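Vurnley Local History Collection
Collections Storage and Access Group
Minutes of the July meeting

Held in the second-floor workroom, 2:00 p.m.

Present: Ritu Sachdeva (chair), L. Krūmiņa (conservation), Asier (cataloging), reading room supervisor, building services representative, recorder.
Apologies: digitization lead. Written report received and taken under item 4.

1. Minutes of the previous meeting

Accepted with one correction. Under "Oversize material," the phrase "moved to cabinet B" should read "to be moved to cabinet B." The move has not taken place.

Matters arising:

1.1 Door closer on the north storage room. Replaced. The door now latches without being pulled.

1.2 Loan form. The revised form is in use. The old form is still on the shared drive under a similar file name and two staff members have printed it by mistake. Asier to move it to the archive folder.

1.3 Glass plate negatives from the Mill Street donation. No progress. Carried forward.

2. Environmental conditions

Krūmiņa presented the logger data for the quarter. The south storage room held within the agreed humidity band for the whole period. The north storage room did not. It went above the upper limit on 11 nights, always between late evening and early morning, and returned to the band by the time staff arrived. Spot readings taken during the day had therefore shown nothing unusual.

Building services reported that the air handling unit serving the north side is on a setback schedule that reduces fan speed at night. The schedule was set for the offices on the same duct run and was never changed when the room was converted to storage. A separate schedule for the one room is not possible without a new damper. The whole zone can be taken off setback, at some cost in electricity.

Discussion. Krūmiņa would prefer that the zone come off setback now and that the damper be priced in parallel. The chair asked whether the excursions were long enough to matter for paper. Krūmiņa replied that a few hours is not a serious concern for boxed paper, as the boxes slow the change, but the room also holds the unboxed rolled plans, and these respond faster. Two of the tracing linen rolls have begun to cockle along the outer turn. Whether this is recent could not be established from the condition notes, which are brief and predate the conversion.

The logger on the lowest shelf of bay 4 has been reading higher than its neighbors by a constant amount. It will be swapped with the one in bay 2 for a month. If the offset follows the logger, it is a calibration problem. If it stays in bay 4, building services will look at the outside wall.

Agreed:
— Zone to come off night setback until the end of September.
— Price to be obtained for the damper.
— Loggers in bays 2 and 4 to be exchanged.
— Rolled plans to be boxed ahead of the scheduled order.

3. Shelving in the south storage room

The Sturatard quotation for the mobile shelving overhaul was circulated before the meeting. It covers replacement of the drive chains, re-leveling of the floor rail, and new end-panel handles. It excludes any work on the floor itself. The reading room supervisor pointed out that the rail was re-leveled once before and went out again within a year, and asked if the cause was known. Building services stated that the slab has a shallow dip near the third carriage. Shims were used last time. They have compressed.

The chair was unwilling to approve the quotation until the dip has been measured. Building services can do this with a straightedge but the carriages must be empty to be moved clear, so material would need temporary space. Asier estimated that the affected carriages hold 8 bays of bound newspapers. These can go on flat pallets in the corridor provided that the fire exit width is kept, which building services will mark on the floor with tape.

The quotation is valid through August. Sturatard to be asked for an extension.

It was noted that carriage 5 should not be used in the meantime. The sign has been taken down at least once and is to be replaced with one that is screwed on.

4. Digitization backlog (written report)

The report was taken as read. Main points:

4.1 Capture of the parish surveys is complete. File checking is not. A sample was checked against the originals and a small number of sheets were found to have been captured in the wrong order, in each case where the original folder had a loose enclosure. The enclosures are now being numbered in pencil before capture.

4.2 The glass-topped book cradle is out of service pending a new hinge. Bound volumes are on hold. Single-sheet work continues.

4.3 Nearly 1,000 postcards from the railroad series remain. The digitization lead proposes to capture both sides of every card, including cards with blank backs, so that operators do not have to make a decision on each one. Asier supported this. It increases storage but shortens handling. Krūmiņa had no objection provided that the cards are turned on the pad and are not lifted by the corners.

4.4 File naming. The report asks for a ruling on whether the suffix for the reverse of a sheet should be "v" or "b." Both are in use. After some discussion the group settled on "v" for all new work. Existing files will not be renamed, but the catalog entry will carry a note. Asier to add a line to the naming guide.

Agreed: proposals at 4.3 and 4.4 accepted.

5. Catalog records

Asier reported on the comparison between the card index and the online catalog. The letters A through F are finished. The most common fault is a place name that was spelled one way on the card and another way in the record, with no cross-reference. Farm names are the worst affected, as many were written down by ear. Asier has drawn up a table of variants and would like it to be searchable by readers. The present catalog software allows alternative names at the level of a place but not a building. A farm would have to be entered as a place.

Krūmiņa asked whether this would cause trouble with the map overlay, which draws a boundary for every place. Asier confirmed that it would draw a dot if no boundary is given. The chair considered this acceptable, but asked that it be tried on a single township before wider use.

There was also a question on how to treat farms that changed name on sale. It was agreed that each name gets its own entry with dates where known and a "see also" link. No attempt is to be made to choose a preferred form.

6. Reading room handling

6.1 Foam supports. The older gray foam wedges are shedding at the edges. Krūmiņa will remove any that leave particles on a sheet of white paper when pressed. Replacements to be covered in cotton from now on.

6.2 Pencils. Supply is adequate. Readers continue to bring pens to the table. The reading room supervisor will ask that bags and pens be left at the desk when the reader signs in, as opposed to when material is delivered.

6.3 Trays. Material is at present carried from the hatch to the tables in whatever is at hand, including box lids. The group considered what a suitable tray should be. Requirements agreed:

— Shallow sides, so that a folder can be slid out flat and does not have to be tipped.
— A rigid base that does not bow when carried by the short ends.
— No raised fixings on the inside.
— A light-colored base. Fragments and detached labels are easily lost against a dark one.
— A border that contrasts with the base, so that the limit is plain to see when setting a volume down.

Krūmiņa raised the matter of bare wood, which can give off acids. For the short time that items spend in a tray this was not thought to be a problem, but no item is to be left in a tray overnight, and a sheet of barrier paper is to be laid in the bottom for photographs. A wooden base in a black metal surround would meet the points on color and contrast. The joints of any metal surround should be checked by hand for burrs before use.

The reading room supervisor asked for a set of 6. Sizes were not settled. The largest folders in regular use are those of the drainage board and these should be measured first. Purchase to be decided by email.
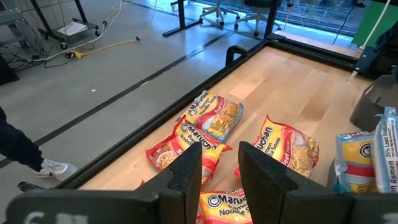
7. Opening hours

The trial of the later closing time ends next month. Attendance after 5:00 p.m. has been uneven, with most visits falling in the first half of the trial. The reading room supervisor considered that the figures were affected by the elevator repair, during which the upper floor could be reached only by the back stairs. The chair agreed that the trial should be extended by one month before a decision. Staff on the late rota have been asked and are content.

Last delivery from storage is to remain at 4:30 p.m. Requests received after that time will be held for the following morning.

8. Any other business

8.1 The key to the map cabinet has a duplicate, which was found in the stationery drawer. It is now in the key safe and has been entered in the register.

8.2 A reader has offered a run of agricultural show programs. The collection already holds most of the years. Asier to send the list of gaps and accept only those.

8.3 Building services will test the fire alarm during the second week of next month, before opening.

Actions

Sachdeva: request extension from Sturatard; write to late rota staff.
Krūmiņa: exchange loggers; box rolled plans; remove shedding wedges; measure drainage board folders.
Asier: archive old loan form; update naming guide; test farm entries on one township; send list of gaps to donor.
Building services: remove night setback; price damper; mark exit width; measure slab once the carriages are clear.
Reading room supervisor: new sign for carriage 5; revise sign-in procedure; circulate tray sizes.

Meeting closed at 3:50 p.m. The next meeting will be held in the same room.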